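Forum index > Laundry and Linens > Folding and Storage

Thread: Hand towels – thirds or halves? And does the loop go in or out?

jessie_cairns
Posted 7:40 pm

Okay towel people, I need you. I've taken over the linens for a shared workshop building and I want one way of folding the small towels so they fit the shelf. Right now every pile has its own personality and it makes me itchy. 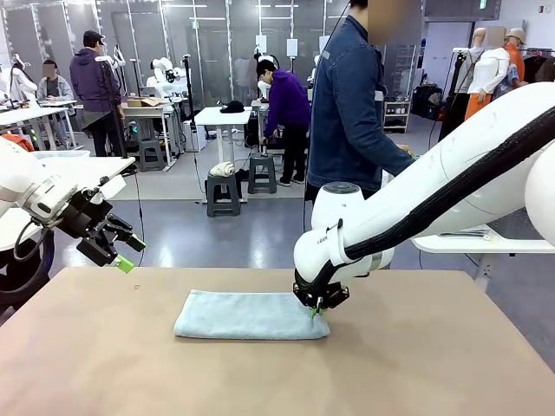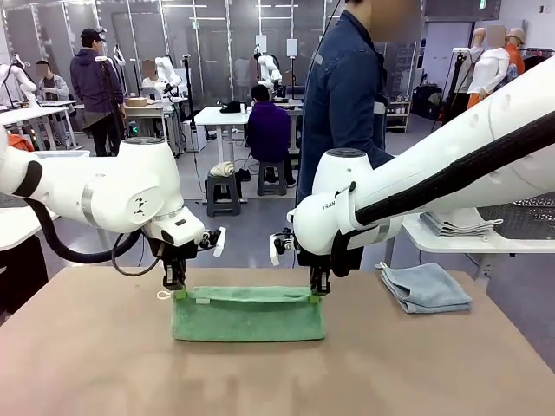 So my question is mostly about the last fold. I was raised on thirds lengthwise and then in half, and my mother would refold anything you did differently while you stood there. Thirds look gorgeous on a shelf but they're slow, and with microfiber the middle layer creeps out sideways. Halves and halves again is quicker, only then the hanging loop ends up wherever it feels like. Look at the light blue-gray one lying flat next to the green one in the second picture, with its little loop tag poking up from the top edge. I kind of love that? You could grab it and hang it straight on a hook. But in a stack I think it'd drive me nuts. Our shelf is 26 inches wide and I've got 50 towels to get onto it, mixed colors, and I'd like to stop thinking about this by the end of August.

What does everybody do?

annag_h
Posted 7:58 pm

Halves. Always halves. Thirds are for bath sheets and people with guest rooms.

For the loop, find it before you start and put it at a corner you're holding. Then it lands in the same place every time and you can decide once whether it's in or out. I tuck mine in.

bakari.urio
Posted 8:15 pm

Going to disagree with Annag. I worked four summers in the laundry at a small hotel in Arnis and we did thirds on everything, washcloths included. The reason was the edge! With thirds you get one fat rounded fold facing out and no raw hems showing, and the pile doesn't lean. Halves gives you a stack that looks fine until someone pulls one from the middle.

Microfiber creeping is real though, I'll give you that. Press down on the folded end with your palm before you do the next fold. It doesn't fix it completely but it helps.

annag_h
Posted 8:21 pm

Nobody's pulling from the middle if you put the same color in each pile, Bakari.

bakari.urio
Posted 8:24 pm

You have not met the people I worked with

TarikY
Posted 8:50 pm

Can I put in a word for rolling? There's a rolled white towel on the stool at the back of Jessie's first picture and that's how all of ours live. Rolled, standing on end in a crate, you see every color at once and nothing falls over. We got 2 of the Gultport crates and they swallow a whole load.

jessie_cairns
Posted 9:02 pm

Tarık I did try rolling! They unrolled themselves overnight like they were stretching. Maybe mine are too thin.

TarikY
Posted 9:10 pm

Fold in half first, then roll from the folded end, tight. Thin ones need the extra layer.

k_imrie
Posted 9:33 pm

Loop out, and I'll die on this hill. A loop that's buried in a fold never gets used, people just drape the towel over whatever's nearest and then it stays damp.

On the width – measure one towel folded before you pick a side. If three piles fit across with thirds and only two fit with halves, you have your answer and the rest is taste. Ours are Rultolport, the cheap ones, and halved they're too wide for the cupboard by a thumb. So we do thirds and grumble.

Also wash the colored ones separately the first few times. My green ones turned a set of whites a very sad mint.

jessie_cairns
Posted 9:47 pm

Kenneth, the thumb thing is exactly what I'm scared of, going to measure tomorrow morning. Leaning toward halves with the loop at the corner like Annag said, but OUT, sorry Annag.

annag_h
Posted 9:49 pm

Your shelf, your snagged loops.

bakari.urio
Posted 9:55 pm

Try thirds on one pile and see which one's still standing after a week. And report back with the measurement please, I'm invested now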